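Robot Learning Workshop, Handout 4
Collecting Demonstrations with Hand-Held Grippers
Prepared by Bình Nghiêm, Demcombe course group

Reading before class: the Sollden notes on imitation learning, sections on data only. You can leave the math for next time.

1. What we mean by a demonstration

In this course a demonstration is one complete performance of a task by a person, recorded from beginning to end. For the folding unit, the person holds a gripper in each hand and does the work with the gripper fingers. No robot arm is needed at this stage. The policy will later see only what the cameras saw and how the grippers moved, so everything the person knows from touch, or from looking around the room, is lost unless it also appears in these records.

Students often ask why we do not simply film bare hands. It can be done, and there are good papers about it. But a human hand has many ways to take a piece of cloth that two fingers of a gripper do not have. If you work with the gripper yourself, you will feel its limits after two minutes, and your data will already respect them.
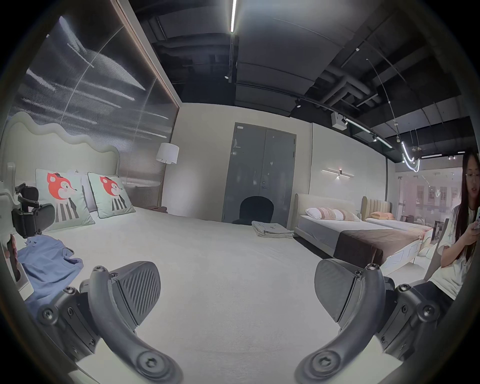 2. Before you record

Choose one garment and decide what "finished" means. Write it down in one sentence. For the shirt task our sentence is: the shirt is a flat rectangle, the sleeves are inside, and the collar is up. If two people in your team read the sentence differently, their demonstrations will also be different, and the model will learn something between them.

Open and close both grippers fully one time before the first attempt. The Curkus script uses this movement to find the range of the fingers. If you forget it, the opening values for the whole session must be corrected by hand later — it is slow work and I do not recommend it.

Start every attempt from a new heap. Pick the garment up, drop it, and accept how it falls. Please do not arrange it in a comfortable way. A model trained on comfortable heaps has no idea what to do with a sleeve that is under the body.

3. During the attempt

Move at a calm speed, a little slower than at home. Do not stop in the middle to think. A long pause looks to the model like a correct action, and it will copy it. If you need to think, end the attempt and begin again.

Keep the fingers inside the view of the gripper camera when they close on the fabric. With cloth, the useful moment is very short: the fingertips come to the edge, they close, and the fabric lifts. If your other hand covers this moment, the attempt has little value even when the fold is beautiful.
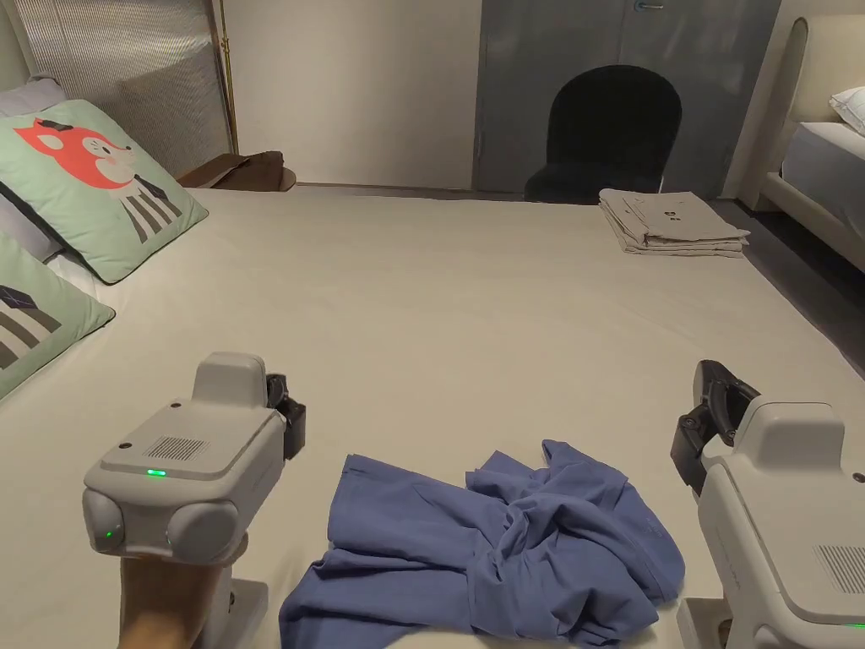 Figure 2. Two hand-held grippers on either side of a blue shirt that lies in a loose heap.

When you drop the cloth, do not throw away the recording automatically. Pick it up again and continue, if you can do it without a long pause. Such recoveries are useful, and in most student data sets there are too few of them. Mark them with "R" in the log so that we can find them.

4. Surfaces and background

A bed is a harder surface than a table for this task. It is soft, so the fingers can press into it, and a garment does not slide on it in the same way. This is a reason to include it. Teams that recorded only on a table last February had good results on the table and almost none anywhere else.

Leave normal things in the room where they are. Pillows, chairs and other clothes in the background help the model to learn what it should ignore. Change your standing place from time to time as well.

5. How much to record

Each team records 131 attempts. Divide them into blocks of 20 or fewer and rest between the blocks, as tired wrists make shaky data. Of the total, 18 are kept aside for evaluation and must come from a block that was not used for training. Do not pick them by quality.

6. Log and hand-in

For every attempt, write the attempt number, operator, garment, surface, and result (complete, partial, failed). Use the Odoi template without changing the column names. Upload the log together with the recordings, in the same folder.

Short questions to prepare for discussion

Which part of the fold depends most on both hands moving together?
How would you notice, from the log only, that two operators use different strategies?
Should a failed attempt be kept if the first half is good? Be ready to defend your answer.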